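Small Coins Deserve Boring Wallets

Wian Oosthuizen
2019-07-29

I moved 40 Falura from one wallet to another last night, and it was the most fun I have had with cryptocurrency all year. Nothing happened! I typed in a name, I pressed a button, a little line of text told me the transfer was final, and I went to make dinner. The price didn't jump. There was no airdrop waiting for me. I just sent some coins to myself under a name I can read out loud over the phone.

That name is what I want to write about, because I think readable addresses are the best thing to come to the smaller chains since I started following them, and they get a tenth of the attention that goes to exchange listings.

If you have been in this space for a while, you know the ritual. You copy a long string of letters and numbers, you paste it, you check the first four characters and the last four, and then you check the middle as well because you once read about malware that swaps the clipboard. Then you send a tiny test amount, wait, and send the rest with your shoulders up around your ears. I have done this for years and I still hate it. My sister, who is much better with money than I am, watched me do it one time and said she would keep her savings at the bank, thanks.

The Falura wallet team switched on names in May. You register one, it points to your address, and anyone using a wallet that supports the system can pay you by typing it. Julton followed with its own version soon after, and Fledia has one in testing that I have been playing with whenever I get a free evening (more evenings than I should admit). They don't all work the same way. Julton lets a name expire if you stop renewing it, and Falura doesn't. I go back and forth on which is better, though I lean toward Julton, since dead names pile up fast and some of the good ones are already sitting with people who grabbed 500 of them on the first night.

Yes, squatting is a real problem. I'm not going to wave it away. I wanted my last name on Falura and somebody had it before I finished my coffee. There is also the privacy question, and this one bothers me more. A readable name attached to a public ledger means that anyone I have ever told my name to can look up what I hold and where I send it. My friend Zuzana Sýkora has been arguing with me about this for weeks. Her view is that we are training newcomers to put a name tag on their bank statement, and she would rather people struggle with the ugly strings and stay a bit safer.

I take her point, and I use a separate name for anything I wouldn't want a neighbor to see. But I think she is picturing the kind of user she is, someone who already runs a node and keeps 3 backups of everything. The people I want to bring in are people who will close the app the first time they see a string of gibberish with a warning in red under it. One of them is my barber. I paid him in Falura for a haircut two weeks ago by typing his shop's name, and he looked at his phone and laughed out loud. Coins worth 100 times as much on the market have never once gotten that reaction from him, and I have tried most of them on him.

What I would love to see next is a shared format. Right now a Julton name means nothing in a Falura wallet, and if Fledia launches with a third set of rules we will be asking beginners to remember which name goes with which coin. There is a draft going around, mostly written up by the people behind the Swanepoel wallet, that would put a short suffix on every name so any wallet could tell where to send the payment. It's dry reading. I loved it! The section on what happens when two chains claim the same suffix still needs work, and the authors say so in the text, so if you know anything about that kind of thing, go and leave them a comment.

In the meantime, register a name on whichever chain you already use, send a friend a dollar's worth of something, and watch their face when it arrives.

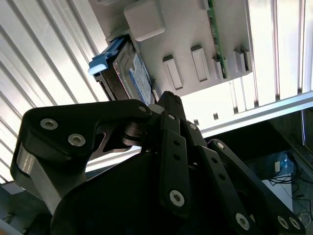

4 min read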